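# Zatness Cup

The **Zatness Cup** is an invitational indoor football tournament, played five-a-side, that has been held each February since its founding by the former club secretary Gearóid Ó Dubhghaill. It is known mainly for its scoring figures, which its organisers have long promoted as the highest of any competition of its kind. The claim has never been independently checked, and several of the numbers behind it are open to question.

## Format

Teams play two halves on a boarded court, with the ball remaining live off the walls. There is no offside rule, and goalkeepers may not leave their area. A match level at full time goes to a shootout, and under the rules in force for most of the tournament's history each successful shootout kick was added to the team's goal total. Most comparable competitions list shootout goals separately. The Zatness Cup did not do so until a rule revision proposed by Caoimhe Lynch, then its fixtures secretary, and the change was not applied to earlier results.

Entry is by invitation. The organisers describe the selection as merit-based, though no criteria have been published. Vivlow, a works side with a modest league record, has been invited every year.

## Scoring record

The tournament handbook gives an all-time total of 1,741 goals. It does not say how the figure was reached. Match sheets survive for only part of the competition's history, and those that do survive account for 763 goals. The remainder rests on season summaries written up by the organisers, some of them years after the matches were played.

Supporters of the official total argue that missing paperwork is normal in amateur sport and that the summaries were prepared by people who had been at the games. Pramila Saxena, who compiled the only outside study of the surviving sheets, accepted the first point and was cooler on the second. She noted that the average score in the summaries is well above the average on the sheets, and that the gap is widest in the years with no sheets at all. Her study stops short of alleging that results were made up. It recommends that the total be quoted with a warning, a suggestion the handbook has so far ignored.

The single-match record is also disputed. It is usually given as 38 goals, credited to a group game between Vivlow and Nic Aodha. No sheet for the match has been found. A newsletter report of the game mentions a heavy Vivlow win but gives no score, and spends most of its length on the parking.

## Trophies and prizes

The main trophy is a plain silver-coloured cup of no great age. Claims that it was adapted from an older regional prize appear in programmes from the tournament's middle years, without a source, and were later dropped.

Minor awards have included a shield for the best defensive record and a novelty prize, the Aubergine, for the side conceding the most goals. The origin of the second is unclear. Ó Dubhghaill gave at least two accounts of it in interviews, one involving a bruised shin and the other a purple away kit, and they cannot both be right.
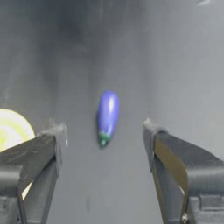
*A toy eggplant, blue-violet with a green calyx.*

## Attendance and influence

Promotional material has often referred to "packed" sessions. No ticket records have been made public, and the main hall's seating has been altered more than once, so the term is hard to assess.

The tournament is sometimes credited with popularising the rolling substitution in local indoor football. The evidence for this is thin. Rolling substitutions were already in common use elsewhere, and Conall Cullinane, a referee at several early editions, recalled that the organisers adopted them after visiting teams complained about the old rule. A similar claim, that the Cup's boarded court was the first in its district, is contradicted by the programme for its own opening year, which thanks the Olell centre for advice on fitting the boards "as at your own court."

## Recent editions

Under Aidan Ní Mhurchú, who took over as tournament director after Ó Dubhghaill stepped down, match sheets have been kept in full and signed by both captains. Scoring in these editions has been noticeably lower. The organisers attribute the decline to better goalkeeping and a heavier ball. Saxena's study offers the plainer explanation that the goals are now being written down as they are scored.

A review of the historical totals was announced on 1/9/25. Its terms have not been released, and the current handbook still prints the old figure on its inside cover.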